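Trovberg opens its simulated practice benches to small shops

22/01/2026 - If you have ever wanted to try out a robot arm before clearing a corner of your shop for one, Trovberg may have just the thing. The company has started offering its Husus practice benches to small businesses and community colleges, and the whole service runs on screen, with nothing to unpack and nothing to bolt down.

The idea is a friendly one. You pick a ready-made bench from the Husus library, which now holds 554 of them, and you work out your pick-and-place routine there until you are happy with it. The one most newcomers are pointed to is called Bellamy, a tabletop sorting job with drink cans and a basket, and it is a nice gentle place to begin (though the round shapes do make you think harder than you might expect!).

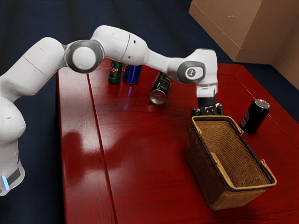 The Bellamy bench in Husus, with the arm reaching over the table to the wicker basket.

Evander Kinnear, who looks after new customers at Trovberg, told us he spent a good part of last June sitting beside first-time users and watching where they got stuck. "People would set up the grip beautifully and then forget that the basket has a rim and handles," he said. "So we wrote the first lesson around the basket, and we let folks take as long as they like over it."

A can lying on its side calls for a different approach from one standing up, and Bellamy gives you both kinds to plan for. Kinnear is fond of that part of the lesson, and he talked about it for quite a while - the angle of the wrist, how wide to open the fingers, whether to come in from above or along the length of the can.

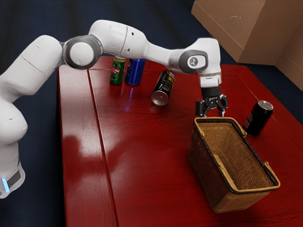 Lessons can be stopped and picked up again whenever it suits you, and your settings are saved between visits. There are 18 guided lessons in the starter course, and an instructor can share one bench with a whole class, which should please teachers who have had students lining up for a turn on a single machine.

A year of Husus costs $400 for a single user. A classroom license is $2,876 and comes with printed teacher notes. Customers who already use Skallport, the company's older planning program, can bring their saved routines across at no extra charge. Sign-ups are open now through the Trovberg website.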